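Reading time: 4 min

4. Marker-Based Pose Estimation During Grasping

4.1 Camera arrangement and image streams

The Erkura controller takes its object poses from two image streams. The first comes from a fixed camera that observes the workspace. The second comes from a small camera carried near the gripper. Both streams pass through the same detector, which searches each image for square fiducial markers, decodes the cell pattern, and returns the four corners in image coordinates. A perspective solver then converts the corners into a pose, using the known side length of the marker and the stored calibration of the camera.

The two streams fail in different ways. In the fixed view, the main source of error is occlusion: a marker is lost when another part, or the gripper itself, stands between it and the lens. In the near view, the main source of error is the angle at which the marker is seen. A face that is almost parallel to the line of sight covers few pixels, and a small error in one corner produces a large error in the estimated rotation. Averaging the two estimates with fixed weights gave poor results in our June trials, and the method described in this section replaces it.
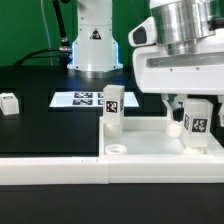

The state kept by the estimator is a graph in which each rigid part is a node and each detected marker is an edge between a part and a camera. Parts that carry several markers receive several edges, and these are solved jointly. An edge is removed as soon as its marker is no longer decoded, but the node stays in the graph with its last pose and a covariance that grows with time. The layout in Figure 4 has both conditions. The tray in the middle ground carries four markers in two rows, and the pair on the right is partly hidden behind a tall white block. The tray pose can still be solved from the remaining pair, with a wider covariance along the row direction. The tall blocks are a harder case, as each presents one marker on its front face and another on a side face that is seen at a steep angle. For these parts the front marker fixes the position well, and the side marker is used mainly to choose between the two solutions that a single planar marker allows.

Figure 4. Workspace with marked tray and blocks, seen by the fixed camera.

4.2 Weighting of detections

Each edge receives a weight computed from three measured values: the projected area of the marker, the angle between the marker normal and the viewing ray, and the contrast across the marker border. The contrast term was added after the first two had been tuned. White parts in front of white surfaces leave the outer boundary of a part hard to locate, while the black border of the marker remains usable. For this reason the estimator makes no use of part outlines. All geometry enters through the marker corners and a table, stored in the Condori configuration format, which gives the position of every marker on its part.

Weights are recomputed for every image. A detection whose weight falls below the acceptance threshold is logged but does not enter the solver. We logged 1597 detections over the full set of runs, of which 718 came from the camera near the gripper. The threshold was chosen on a separate set of 500 images and was not changed afterward.

4.3 The near view

Once the fingers approach a part, the planner hands control of the final motion to the near view. At this point the estimator must deal with low resolution and soft focus, and with marked faces that turn away from the camera on both sides of a shared edge. Two such faces are treated as one non-planar target. Their eight corners are passed to the solver together, which removes the planar ambiguity — provided that both patterns are decoded.

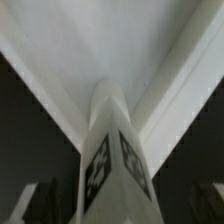 Figure 5. Near view. Markers on two adjoining faces, with a gripper finger on each side.

When the cells are too blurred to be read reliably, the detector falls back on tracking. It predicts the marker corners from the last accepted pose and the joint readings of the arm, and it searches for the black border in a narrow band on either side of the prediction. The identity of the marker is carried over from the previous image and is not checked again until the pattern can be decoded. This is a known weakness. If the wrong identity is carried over, the error persists for as long as the fallback is active, and we therefore limit the fallback to 500 ms. After that time the controller stops the approach and requests a new estimate from the fixed camera.

The finger edges are masked before the border search. Their contrast against the dark areas of the housing is high, and without the mask the search can lock onto a finger in place of the marker border. The mask is computed from the gripper opening and a finger model, so it moves with the fingers and needs no image data.

4.4 Software interface

The estimator runs as a single process and publishes part poses to the planner through the Prudito message layer. Each message contains the pose, its covariance, the list of contributing markers, and a flag that is set when the tracking fallback is in use. The planner at Clirnthorpe reads this flag and lowers the approach speed accordingly. No other component depends on it. Calibration files are loaded at startup only; a change to either camera requires the process to be restarted.

© 2018 Clirnthorpe | Contact | Back to top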